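Comparing two grippers without fooling yourself

I've been swapping fingers on our two-armed bench setup since October, and I've wasted plenty of evenings on bad comparisons (mine, mostly). So before you buy anything, try it this way.

Start with the same jaws on both arms. I used the plain Clundard ones. Run your task until you trust the arms, then change the fingers on the right side only. Leave the left alone, however tempting it gets!

Next, pick objects you've already got. I like plastic cups, a mesh pen holder and a tissue box, all on a black tabletop. Cups are brilliant for this — they're light and tapered, and they show up a clumsy release straight away.
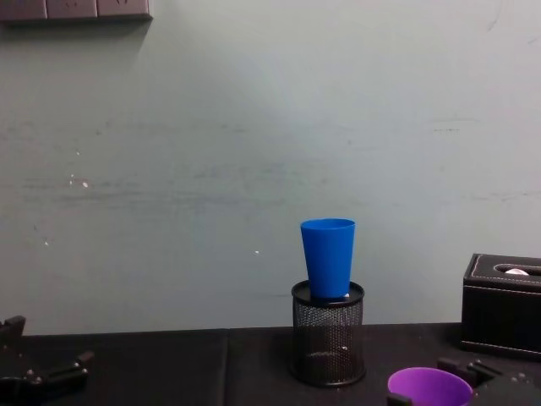 Set the closing force low to begin with. On the Thorlacius controller I start at 3 and creep upwards, one step at a time, until the cup stops slipping. Write that number down before you touch anything else. My Ovside fingers needed 3 steps more than the Clundards, and I'd never have believed it without the notebook.

Then do your runs. I do 11 with each set, always from the same start pose, and I count a run as failed if I have to reach in and help. Booker Kasprzak reckons that's harsh. He also nudges cups when he thinks I'm making tea.

Try stacking as well as lifting. Putting a cup on top of a pen holder asks far more of the fingers than picking it up does, especially as they open and back away. If the cup moves with them, slow the opening down first and only then blame the pads.

Last thing: check the finger screws between sets. The Skikport adaptor plates work themselves loose after a while, and a wobbly finger looks exactly like a bad one.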